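Vatwood Microfiber Towels, Purple, Bulk Carton of 300

Item status: in stock at Flodstead
Sold by: the carton only
Page updated May 19, 2019

We sell cleaning cloths for a living and we don't believe most of what is printed on their packaging. You shouldn't either. The Vatwood is a decent general-purpose towel at a fair price. It will not clean your windows "without chemicals forever," it will not kill germs, and it will not outlast your building. It wipes things, and it does that better than the cotton rags a lot of shops still buy by the pound.

What you get
Polyester and polyamide blend, looped on both sides, with a stitched edge. The color is purple all the way through. One side is cut a little longer than the other, which the maker calls a "dual pile." We have felt both sides many times and would not swear to a difference.

About the washing claim
The maker says 2000 washes. We asked how that number was reached and got a very nice brochure back. In our own laundry the towels start to feel thin well before that, and the stitching on the short edge goes first. They still pick up dust at that point. They don't pick up much grease. If you are buying on the strength of that figure, please buy on something else.

Folding and rolling
We roll ours for storage, coiled end up. A rolled towel takes less shelf space than a folded one and you can pull it out without dragging the rest of the stack onto the floor. Brotis sells a divided bin for this and charges plenty for it. A cardboard box does the same job.

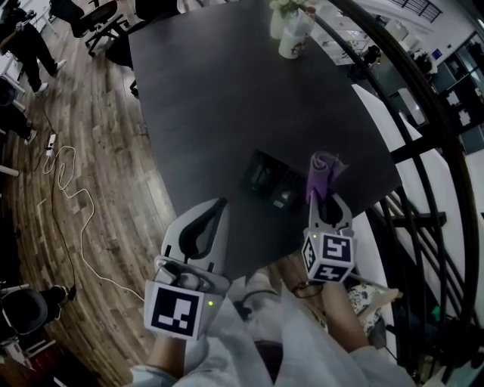

Rolling is fine for the shelf but I'd never do it for a cart, one buyer wrote to us, because folded in quarters you get a fresh face every time you flip it and with a roll you have to shake the thing out first. Also the purple faded on me after a month of hot washes, and your page said it wouldn't.

Fair on both counts. The old page did say "colorfast," which was the maker's word, and we have taken it down. Wash warm at most. Fold for carts if that suits the way your crew works.

Color coding
Plenty of suppliers will tell you purple is the standard color for this or that area. Ask two of them and compare the answers. Pick a color for each job, write it on the wall, and stick to it - the system works only as long as people follow it. We would keep purple for desks and dry counters and buy something else for restrooms. 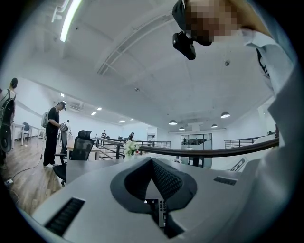 The same goes for the tags. Each towel comes with a paper tag that lists the care steps in very small type, and the tag is supposed to tear away clean. On the last lot it left a stub that could scratch glossy surfaces. Snip it off with scissors before first use.

Care
Wash before first use, apart from cotton, or you will be picking lint off everything. No fabric softener. No dryer sheets. Tumble on low or hang them up. Bleach weakens the fibers, whatever the box says about "limited contact."
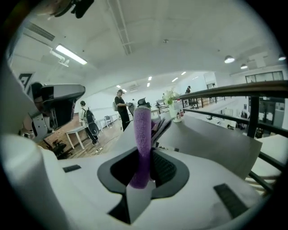 Softener is the mistake we get the most calls about. Once it coats the loops the towel pushes water around the counter and leaves streaks. Two hot washes with plain detergent will sometimes bring it back, at some cost to the color.

How it compares
The Javier towel is heavier, costs more, and holds more water. For spills, buy that one. For dusting we can't find a reason to pay the extra.

Ordering
Limit of 3 cartons per order until the June delivery arrives. Unopened cartons can be returned. Opened cartons can't, so ask for a sample towel first if you have doubts.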